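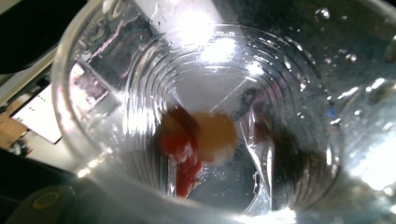
BREAK ROOM AND MEETING ROOM INSPECTION
Harkov Building, second floor
Print this page | E-mail this page
Last updated: August 24, 2022

Fill in one sheet per room. Mark each line OK, FIX or N/A and write the comment next to it. Lines marked FIX go on the work list the same day.

1. Drinking water
Cooler drip tray emptied and wiped: OK
Filter date readable on the label: FIX. Label has faded. Write the new date in marker when the filter is changed.
Cups stored upside down in a closed cabinet: OK
Standing water under the cooler: OK, floor dry at both ends of the room.

2. Electrical
Outlets near the sink have test and reset buttons, both tried: OK
Cords free of cuts and tape: FIX. The Szewczyk kettle has tape near the plug. Take it out of use.
Power strips not plugged into other power strips: OK
Microwave door closes and latches: OK. The latch is stiff but holds.
Space heaters: N/A until the heat is turned on.

3. Tables and chairs
Tabletops clean, no splinters or raised edges: OK
Table legs tight: FIX. The table by the window rocks when leaned on. One bolt is missing from the bracket.
Chairs: 4 checked, all glides in place.
Folding tables locked open: N/A

The July sheet asked for tabletops to be wiped with the Grisora cleaner at full strength. Go back to the diluted mix. Full strength leaves a film, and people were getting it on their sleeves. Rinse the cloth between tables.

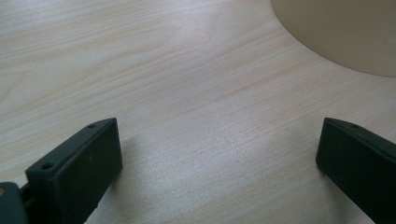 Comment from the day shift: the diluted mix is fine for crumbs and coffee, but it does not take off marker. Could we keep a small bottle of the full-strength cleaner under the sink for that?

Reply: Yes, if it is labeled and the cabinet is kept shut. Wear gloves and rinse the spot with plain water.

4. Exits and aisles
Both doors open fully: OK
Exit sign lit: OK
Path to the door clear of bags and boxes: FIX. Two cartons of Graltach paper towels are stacked beside the rear door. Move them to the supply closet.
Floor mat lies flat: OK

5. Fire safety
Extinguisher on its hook, needle in the green: OK
Inspection tag signed for the month: FIX. July is signed, August is blank.
Nothing stored on top of the refrigerator: OK

6. Surfaces, end of day
Wipe from the far side toward you and finish at the corners. Do not spray near outlets. Report burns, chips or lifted edges on this sheet and leave the repair to maintenance.

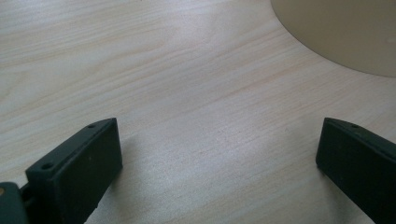 Let the tables air dry before putting anything back on them. Paper left on a damp top sticks and tears. If a table is needed right away, dry it with a clean towel from the closet and put the towel in the bin by the sink.

Open items carried to the next sheet: filter label, kettle, table bolt, cartons, extinguisher tag.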